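Equipment Planner, Automation (Grippers and Handling)

Travside, Kernitz site
Permanent, full time
Reports to Hannelore Engelhardt, Head of Equipment Planning

Travside is looking for an equipment planner to join the automation group at Kernitz. The group plans and buys handling equipment for our packing lines. You would take over the gripper and arm budget from Waltraud Hollmann, who moves to the Stostodwood site in September. There will be a handover period of 2 months, during which you will share the work with her.

What the job is

We are replacing the manual picking stations on the tinned goods line. Before any money is spent on hardware, each candidate gripper is modelled and tried in simulation against the goods it would have to handle. The planner reads the results, talks to the simulation staff about them, and turns them into a purchase plan with costs, delivery times and spare parts.

You do not have to build the simulations yourself. You do have to be able to look at a run, ask sensible questions about it and decide whether it is worth asking a supplier for a quotation. Most of the current work is on two-finger grippers and round tins.
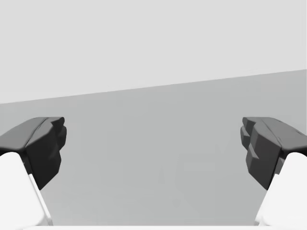
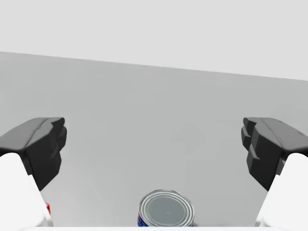
Simulated views between the open fingers of a two-finger gripper; a tin can is in view in the second.

The budget for the current round covers 2 complete cells, including arms, grippers, guarding and installation. A later round is planned but not yet approved, and preparing the case for it will be part of your work in the first year.

Your main tasks

Keep the equipment plan for the Kernitz lines up to date, including replacement dates.
Write specifications for grippers, finger pads, arms and controllers.
Ask for quotations, compare them and recommend a supplier.
Work out the full cost of each item over its service life, with maintenance, training and spares.
Agree acceptance tests with the supplier and attend them.
Report spending against budget every month.
Manage the spares list, which at present has 255 lines and needs tidying.

You will also look after the service contract with Ruppert, who maintain the existing conveyors. The contract comes up for renewal during your first year.

What we ask for

Experience of buying or planning technical equipment in a factory, warehouse or laboratory. A background in engineering is useful, but we will also consider people who have come up through purchasing or maintenance. You should be comfortable with spreadsheets and able to read a mechanical drawing. You should be able to write a short, clear report for people who do not work with machines.

It would help if you have dealt with robot suppliers before, or have worked with end effectors of any kind. Some knowledge of machine safety rules would also be welcome. Training can be arranged for both.

You will need to travel to supplier sites a few times a year and to Stostodwood when required. A driving licence is helpful.

What we offer

A salary according to experience, reviewed yearly. Flexible start between 7 and 9 in the morning. Part of the week can be worked from home once the handover is finished. There is a training allowance of 700 euros a year, a canteen on site and free parking.

How to apply

Send a CV and a covering letter of no more than one page to the Kernitz personnel office, marked "Equipment Planner". In the letter, please describe one piece of equipment you helped to choose or buy, what it was for, and what you would do differently now. Please give your notice period.

Interviews will be held at Kernitz and will include a short exercise comparing two quotations. Questions about the work itself can be put to Hannelore Engelhardt through the personnel office.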